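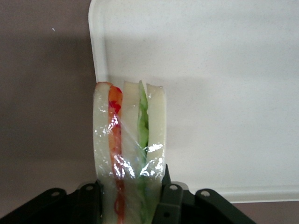 제136호

2024년 5월 23일
Hallwood 여름 카약 투어 예약이 열려서 바뀐 내용을 정리합니다. 작년에 다녀온 사람 기준이고, 올해 것은 사무실에 메일로 물어본 답변입니다. 글이 좀 길어서 나눠 올립니다.

출발지는 올해도 Barbu 항구입니다. 다만 집합 장소가 등대 쪽 주차장에서 여객선 터미널 뒤편 경사로로 옮겨졌습니다. 예전 안내문을 저장해 두신 분은 지우세요. 주차장에서 경사로까지 짐을 들고 걸으면 꽤 멉니다.

코스는 두 가지입니다. 당일 코스는 Barbu에서 Flornby까지 갔다가 모선 Lidero를 타고 돌아옵니다. 1박 코스는 Flornby에서 자고 다음 날 섬 북쪽을 돌아 나옵니다. 작년에 있던 2박 코스는 없어졌습니다.

요금은 당일 136유로, 1박 226유로입니다. 카약, 패들, 구명조끼, 방수 덮개, 점심이 포함됩니다. 1박은 저녁과 아침도 나옵니다. 침낭은 포함이 아니고 빌리면 따로 냅니다. 침낭 대여료는 메일에 안 적혀 있어서 다시 물어봤습니다.

초보자도 당일 코스는 됩니다. 첫 40분은 항구 안쪽에서 연습하고 나갑니다. 저는 카약이 두 번째였는데 따라갈 만했습니다. 팔보다 허리가 먼저 아팠습니다.

1박 코스는 조건이 있습니다. 물에 빠졌을 때 카약에서 빠져나오는 연습을 해 본 적이 있어야 합니다. 수료증까지는 안 봅니다. 예약할 때 언제 어디서 했는지 적는 칸이 있고, 비워 두면 전화가 옵니다.

가이드는 Beat Bachmann과 Margaux Lecomte 두 사람입니다. 작년에 저희 조는 Lecomte 씨가 맡았습니다. 설명은 영어와 프랑스어로 합니다. 한국어 안내는 없지만 수신호 그림이 있는 종이를 줍니다.

2인승과 1인승 중에 고를 수 있습니다. 2인승은 빠르고 안정적인데 뒷사람이 방향을 다 잡아야 합니다. 앞사람이 자꾸 노를 쉬면 뒤에서 다 보입니다. 저희는 갈 때와 올 때 자리를 바꾸기로 했다가 올 때는 모선을 탔기 때문에 결국 못 바꿨습니다.

체중 제한 문의가 있어서 적습니다. 1인승은 짐을 합쳐 104kg까지입니다. 2인승은 두 사람과 짐을 합쳐 200kg까지입니다. 넘을 것 같으면 짐을 Lidero에 실어 주니 미리 말하면 됩니다. 당일 아침에 말하면 배 쪽에서 곤란해합니다.

날씨로 취소되는 경우. 전날 저녁 6시에 문자로 결정이 옵니다. 취소면 전액 환불이나 다른 날짜 변경 중에 고릅니다. 바람 때문에 코스만 짧아지는 경우에는 환불이 없습니다. 이 부분은 예약 화면 맨 아래에 작게 적혀 있으니 결제 전에 읽어 보세요.

본인 사정으로 취소하면 일주일 전까지 전액, 그 뒤로는 절반입니다. 전날과 당일은 안 돌려줍니다. 대신 다른 사람 이름으로 바꾸는 건 전날 정오까지 무료입니다. 작년에는 이름 변경에도 수수료가 있었는데 없어졌습니다.

옷차림. 면 티셔츠는 입지 마세요. 8월에도 물은 차갑고 그늘진 만에 들어가면 꽤 서늘합니다. 저는 얇은 래시가드에 바람막이를 입었습니다. 신발은 뒤꿈치가 고정되는 것으로, 슬리퍼는 출발 전에 갈아 신으라고 합니다.

선글라스는 끈이 있어야 합니다. 저희 조에서 두 개가 바다로 갔고 그중 하나가 제 것입니다. 휴대폰은 목에 거는 방수 주머니보다 카약 해치에 넣는 게 편했습니다. 목에 걸면 노 저을 때마다 구명조끼에 부딪힙니다.

점심은 Flornby 남쪽 자갈 해변에서 먹습니다. 채식이나 알레르기는 예약할 때 적어야 하고 현장에서는 못 바꿉니다. 물은 각자 가져갑니다. 섬에 수도가 하나 있긴 한데 해변에서 오르막길로 올라가야 해서 1박 손님이 주로 씁니다.

멀미하는 분은 카약보다 돌아오는 배를 걱정하셔야 합니다. 카약에서는 멀쩡하던 사람이 Lidero 선실에서 힘들어했습니다. 갑판 뒤쪽 벤치가 덜 흔들립니다. 약은 점심 먹고 바로 드세요.

화장실은 항구 터미널과 Flornby 선착장에 있습니다. 그 사이에는 없습니다. 터미널 화장실은 아침 8시에 여는데 집합은 8시 15분이라 줄이 깁니다.

8월 주말은 빨리 찹니다. 작년에도 저는 토요일을 못 잡고 평일에 갔습니다. 평일은 조가 작아서 가이드한테 자세 교정을 여러 번 받았습니다. 가격은 주말과 같습니다.

추가. 침낭 대여료 답장 왔습니다. 1박에 12유로, 안감 포함이고 예약 화면에서 선택하는 게 아니라 메일로 신청해야 합니다.

추가 2. 아이 동반 질문이 많네요. 당일 코스는 만 10세부터, 2인승 앞자리만 되고 뒤에는 보호자가 타야 합니다. 1박은 만 16세부터입니다. 어린이 구명조끼 치수는 예약할 때 키와 몸무게를 적으면 맞춰서 준비해 줍니다.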